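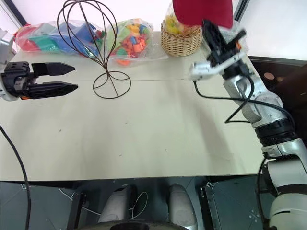

Two Arms and a Borrowed Corner: Building a Household Robot at the Pralley Workshop

The Pralley workshop sits behind a tile store in Clarkanham, and if you go in the evening you'll usually find the lights on at the far end, where one of the members has been building a two-armed robot for most of a year. The builder, who asked to stay out of the story by name ("put the robot in, it's more interesting"), repairs washing machines during the day and had never built anything that moved by itself before this.

The robot does have a name. It's called Gunawan, after the street where the first set of parts was delivered to the wrong house.

"I wanted something that could pick up a room," the builder told me, clearing a stool so I could sit. "My kid's toys, my hats, my laundry. I didn't want a vacuum, I already have a vacuum! I wanted hands."

The hands are grippers, two black fingers each, on white and silver arms with black rings at the joints. They're the third version. The first pair were short and blunt and fine for blocks, but useless with cloth. "Cloth is the whole game," the builder said, and got visibly happier on the subject. "A block stays the shape it is. You grab a hat or a shirt and it's a different object every time. So I went long and tapered on the fingers, and now I can get a tip under a fold. The first time it came up with a sock I yelled so loud the guy on the lathe shut it down."

I asked about the things along the back of the table, the bags of toy bricks and the wicker basket and the wire stand.

"That's the curriculum," the builder said, laughing. "Big blocks, little bricks, soft stuff, stuff in wrappers. Clear plastic bags are horrible, by the way. The camera sees right through them and then gets a shiny spot and has no idea where the bag stops. I love them for that. If it can deal with a bag it can deal with my kitchen."

The wire stand came from a thrift store in Evbridge. It has an oval top and a round base, and the idea is that one day the robot will pick up something soft and set it over the top without knocking the whole thing down. "It's so light. You breathe on it and it moves. So you've got one arm that has to be careful with the stand and one arm that has to be careful with the cloth, and they have to agree with each other."

Do they agree?

"Sometimes! They're like two people carrying a couch."

For now most of the learning comes from the builder steering the arms by hand through a task and saving each run. There are 182 saved runs of the cloth work, and a good many of them are bad. The bad ones stay in a separate folder, and the builder goes back through them on slow nights to look for the moment where things went sideways. Very often it's a cable. One black cable still hangs in a loop beside the right arm, and it's the part of the build that gets the most complaints.

"I know. Everybody who walks by tells me. If I tie it down it pulls at the elbow when the arm goes high, and if I leave it loose it swings. I've tried springs, I've tried a sleeve. Somebody said to run it inside the arm, and yes, great, but then I take the whole arm apart, and I've done that enough."

The money so far comes to a little over 700 dollars for the grippers and wiring, with the arms bought used and not counted ("please don't count them"). Shop dues are separate, and come with the corner, the power and a lot of free advice. The wrist housings were printed on the shared machine up front, and one of them took 57 hours over several tries before it came out without a crack.

I wondered if it ever felt slow, a year of evenings for a machine that is still learning hats.

"It's slow, sure. But I get to come in here after work and lift up one arm and there's a hat in it. I'm still not over that." The next job is the basket, picking things out one at a time without dragging the rest along, and the builder was already reaching for the power switch before I had my notebook closed.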